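Snack Swap Helper and Snack Swap Tasters Wanted

Posted 2023-03-02 by Zoia Zhuravel

Hi everybody, Zoia from Zurby again. If you've ever come into our shop on a Saturday and found me sitting on the floor between two open cartons with a marker behind my ear, you already know most of what this post is about. For the rest of you, Zurby is a small candy and snack store with a back room that's bigger than the front, and the back room is where we put together our mixed snack boxes. People order them for birthdays, for care packages, for a cousin who moved away, for the desk drawer at work. My brother Yurii and I started doing them at our mom's dining table and we still pack every one by hand.

I'm looking for two different kinds of people this time, so please read down to the part that fits you.

THE JOB: part-time packer

I need one person, starting in May, for 27 hours a week. Mostly that's packing. You get an order slip, you pick the bags and bars off the shelves, you lay them all out on the table before anything goes in a box, and you check them against the slip. Then you pack. I'm a real stickler about the laying out part! We used to drop things straight in, and then someone who'd asked for peanut-free got a bag of something they couldn't eat. She noticed before opening it, thank goodness, but I didn't sleep that night. So now it all goes on the table first, every order, even the tiny ones.

You'd also be doing:

Shelf checks on Monday mornings. You go through the dates and pull anything that's getting close. Those go in the markdown basket by the register.

Unpacking deliveries. Most of ours come through a distributor called Flomex and the cartons aren't too heavy, but there are a lot of them before the holidays, and in the summer we try to get chocolate off the dock and into the cool room before we do anything else. Murali Pillai runs that side and he'll show you how he likes the shelves.

Writing the little cards. Customers send us a message and we copy it out by hand. Your handwriting doesn't have to be fancy, just readable. Mine is terrible, which is how Marta ended up doing all of them, and Marta would love some help.

Putting color together. This sounds silly until you've done it. When someone opens one of our boxes I want them to see a bunch of different colors looking up at them, with the logos and the pictures showing if we can manage it. We turn things, we swap things, we take it all out and start over. A crinkly bag will slide the second you let go of it, so you learn to wedge it with something stiffer like a chocolate bar.

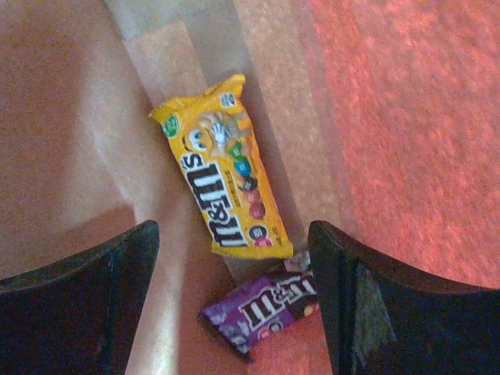
Yellow and purple M&M's, the sort of color pairing we like in a box.

I could talk about yellow and purple for a long time (Yurii has asked me to stop). A yellow bag does so much work in a box. Put it anywhere near the middle and the whole thing looks cheerful, and then a purple next to it makes it look even brighter. If you read that and thought "well, sure, obviously," you'd probably like it here.

What I'm hoping for in a packer

You don't need any experience. Our last packer came from a flower shop and the one before that had never had a job before, and both of them were great. What matters to me is that you're careful with ingredient labels and you'll read the back of a bag even when you're pretty sure you know what's in it. Packages change. The same candy in a different size can have a different allergy line on it, and so can the holiday version.

You should be okay on your feet for a good part of the day. There's a stool at the packing table and you're welcome to use it, but the shelves are a walk away. You should also be all right around nuts, because we handle them constantly and I can't promise you a corner of the building without them. If you have a nut allergy please don't apply for this one, I'd worry about you the entire time. Write to me anyway if you'd be interested in front counter or computer work and I'll keep your name for later.

Some Saturdays, yes. We take turns. You'd get the calendar a month ahead and you can trade with the rest of us as long as somebody writes it on the board.

Pay is hourly and paid every two weeks, and I'll tell you the rate in my first reply to you so you can decide before you bother coming in. You get a store discount, plus whatever's in the torn-carton bin at the end of the week. We split that up on Friday afternoons and it gets competitive.

THE OTHER THING: tasters for the swap evenings

This part isn't a job, so there's no pay, but there's an awful lot of candy. We're putting together a new box called the Zungate box, which is going to be half things everybody grew up with and half things most of our customers have never tried. Myroslav Demchenko has been bringing in samples for it, including some wafers from a little maker called Ďurica that I'm completely in love with — they're hazelnut and they fall apart in your hand and I don't care.

I need people to come and tell us what belongs next to what. There will be 3 evenings, all in May, and I'd like the same people at each one if possible, so we can change the box between sessions and see if you like it better. Each evening runs two hours. You'll sit at the long table in the back room, you'll get a pile of packages, and you'll do a few things with them:

First, before you open anything, you sort. Which ones would you grab, which would you trade away, which would you hide from your kids? Pick things up, turn them over, read them. I'm curious what you notice on the outside of a package, and whether the size feels right for a gift.

Then you taste, in whatever order you want, and jot things down on a sheet. Short answers are fine. "Too sweet" is fine. "Tastes like my grandmother's purse" is a thing someone wrote last year and it was the most useful comment of the night.

Last, you build a box. Everybody gets an empty one in our regular size and fills it the way they'd want to receive it. I take notes on all of them before you pack them up, and then you get to keep what you built and bring it home.

Who can come? Anyone 18 or older who eats candy. You don't have to be an expert and I'd honestly like a few people who are picky. If you only like sour stuff, come. If you only like dark chocolate and think the rest of us are children, please come, we're short on you. Bring a friend if you like, but have them sign up under their own name so I set out enough chairs.

Same warning as for the job, though. There will be peanuts, tree nuts, milk, wheat and soy on that table, some of it unwrapped. If any of those are a problem for you, I can't have you in the room for the tasting, and I'm sorry about that. We may try a nut-free evening in the fall, and I'm keeping a list for it, so send me your name and I'll put you on.

How to get in touch

For the packing job, send me an email or drop a note at the counter. I don't need a formal résumé. Tell me who you are, what days you can't work, and when you could start. Then tell me what you'd put in a box for someone who's had a lousy week. Any budget, any candy, five or six items, and why those. I read every one of these and it's my favorite part of hiring. If you'd rather list your past jobs too, go ahead, I'll read those second.

If it looks like a fit, I'll ask you in for a paid trial shift. You'd pack a few real orders with Marta Stelmakh at the table next to you, and then you and I would sit down with coffee and talk about how it went. Wear something you don't mind getting chocolate on, and closed shoes.

For the tasting evenings, just write "taster" in the subject line along with any foods you don't eat. I'll write back with the dates and the directions to the back door, which is the one with the ramp. Parking on our street is free after six. If you come by bus, the stop is right across from the bakery and it's a short walk from there.

Leave a phone number if you can. I'm bad at email and very good at calling people back while I'm taping boxes.

Zoia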